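3.2 Covers, slots and surface wear

The second group of items in the study is the covered boxes. We chose them because most homes have at least one, and because the cover is the part that people touch, wipe and put things on top of. Of the 2,698 item cards filled in by the households at the Skasteck and Naidoo sites, a large share named a box or a cover as something kept out on a table all day. The cards did not ask about color or size, so those were noted later from the objects themselves.

A cover was treated as one piece with its rim. A rim in a lighter color than the panel it surrounds tends to show dirt sooner, while a flat gray panel hides dust but shows smudges and streaks when the light comes from the side.

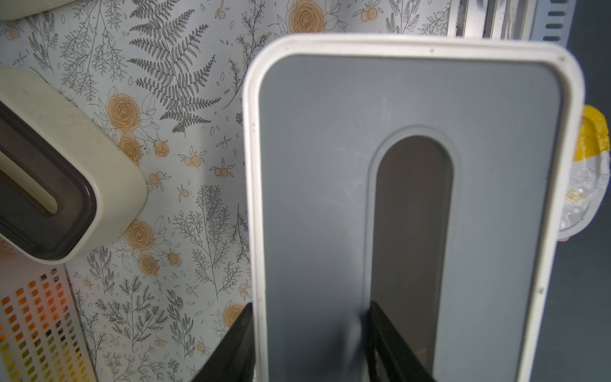

Wear was scored on a scale from zero to 14, with separate scores for the rim, the panel and the edge of the slot. Two readers scored each box without seeing the other's sheet. Where the scores differed by more than two points, the box was scored again the next day and the later score was kept. Specks and smudges were counted as wear even when they might have come off with a cloth, as we did not clean anything before scoring.

The boxes were placed on a printed botanical covering, with a basket of artificial fruit toward the back. Artificial fruit keeps its shape and color from one day to the next – real fruit was tried in May and given up. The basket had perforated sides and stayed filled throughout.
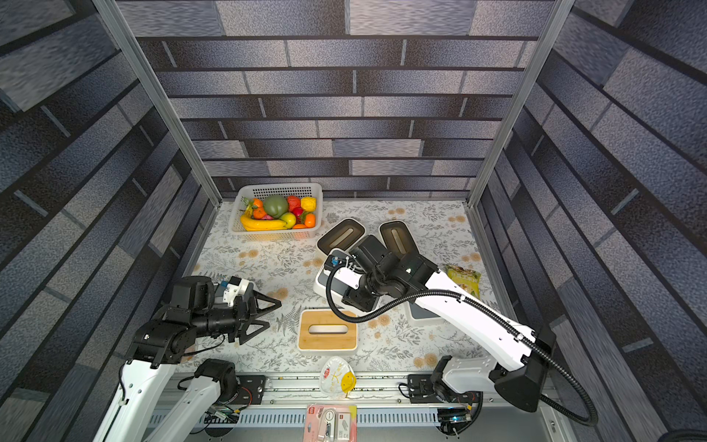
Placement followed no grid. The Drarker protocol asks for even spacing between items, but tables in use rarely look like that, and our households described boxes pushed together, turned at odd angles or left wherever there was room. We therefore let the angle vary and recorded only whether a box was turned relative to its nearest neighbor. The protocol was last revised on 07/12/2001 and makes no mention of slotted covers.
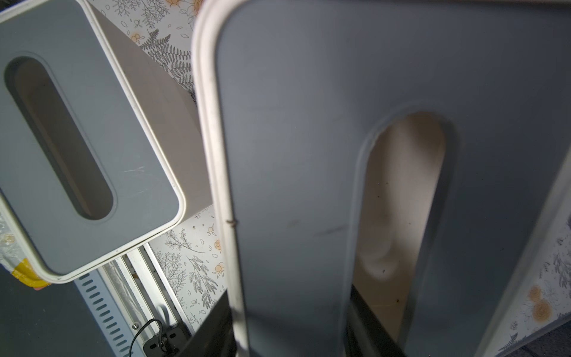

Slots caused the most disagreement between readers. A long oval opening with a recessed edge can be read as part of the panel or as a feature of its own, and the inside of the box may look lighter or darker depending on where the reader stands. For the final scores the recessed edge was counted with the slot.

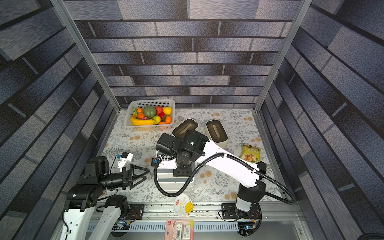
Figure 4. Covered boxes and fruit basket on the printed covering.

The full set of scores was entered in the Troro tables, which hold up to 3,000 rows per site. Blank rows were left in place. Section 3.3 deals with the basket and its contents, which were scored by type of fruit only.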